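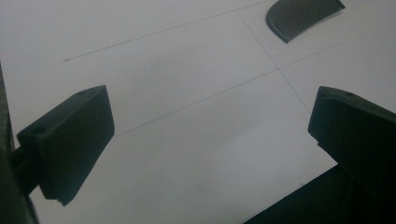
posia_refugee
Three years on the Posia phone and I'm thinking of jumping to the Tuncer. Battery is fine, screen is fine, I'm just bored, and the Tuncer trade-in page offered me $180, which I'm told is a compliment. I tried plotting pros and cons against price and got nowhere, and that's as close to a decision as I've come. Has anyone switched and not crawled back?

mildlycharged
Switched in November. Crawled back in 2 weeks. The transfer app moved 374 contacts and lost my mother.

Clokavow
Your mother was probably saved to the SIM. That's user error, sorry.

mildlycharged
I'll let her know.

posia_refugee
Did the messages come over at least?

mildlycharged
Most of them. Group chats arrived as separate people all talking to themselves.

iqra.satti
I went the other way, Tuncer to Posia, and I miss the Tuncer keyboard every day. People call it loyalty when really it's the thought of typing every password in again. I have bought the same brand 3 times out of pure laziness.

Clokavow
Disagree. I stay with Posia because the updates show up on time. Tuncer owners are still waiting for the last one.

esia_or_bust
Got mine on launch day. Might be your carrier.

Clokavow
I don't own a Tuncer.

esia_or_bust
Then who's waiting?

iqra.satti
My cousin is. Since spring. He's stopped bringing it up.

posia_refugee
OK, so keep the Posia, replace the case, pretend it's new?

mildlycharged
Worked for me. Get the green one.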